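Furkix Folding Marble-Look Table: two months in

Reviewed by Yi-an Sun, February 27, 2022

I wanted a marble table the way other people want a boat. The real thing was out of the question (stairs, knees, money), so I ended up with the Furkix, a marble-pattern top on skinny black legs, for $282. Ro-un Yoo told me I'd regret the orange veins. We'll get to the orange veins.

The listing photos make the top look like a quiet cream with a hint of rust. Mine has more than a hint. The veins run every which way and they're closer to terracotta, and on a gray morning it looks like a map of rivers somewhere hot. I've come to like it. Ro-un has not. 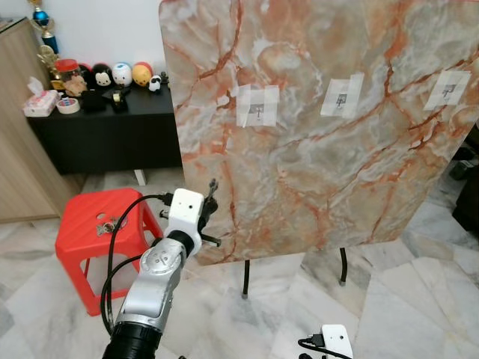
Pattern side out, on its thin black legs.

Putting it together took me 37 minutes, two of them spent looking for the hex key in my own hand. The instructions are one sheet, both sides, drawn by someone who has met a table.

Good: the rounded corners. My old Pena had square ones and I still have the hip to prove it. The little gray feet haven't marked my floor tiles so far, either.

Less good: the legs look like they belong to a smaller, more nervous table. Lean on one end to make a point at dinner and the other end has an opinion. Crumbs also vanish into the pattern, so wipe it down even when it looks clean.

I paid 14 dollars extra for the Drelent felt pads and haven't opened them.

Four stars. Would be four and a half with sturdier legs.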